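About Flidar

Flidar designs and supplies soft toys for nurseries, museum shops and small retailers. The range consists of 8 animals, each in 2 sizes. Patterns are drawn and graded in-house; cutting and sewing are carried out by Jurić under a standing agreement. The minimum order is 200 pieces per animal. Cartons are made up to order from 1,000 pieces upwards.

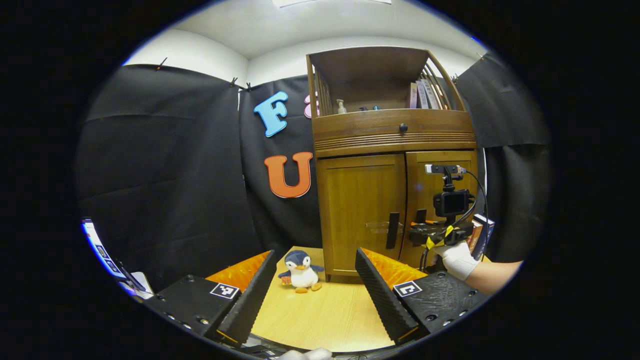 Penguin, navy and white, with orange beak and feet.

Seams are tested by pull on samples from every batch. Any batch with a failed seam is held back and checked in full. Care instructions are supplied with each delivery.

The Dranosow range was withdrawn in November and replaced by Flendar. Spare stock is sold by the carton only. Trade price lists are sent on request.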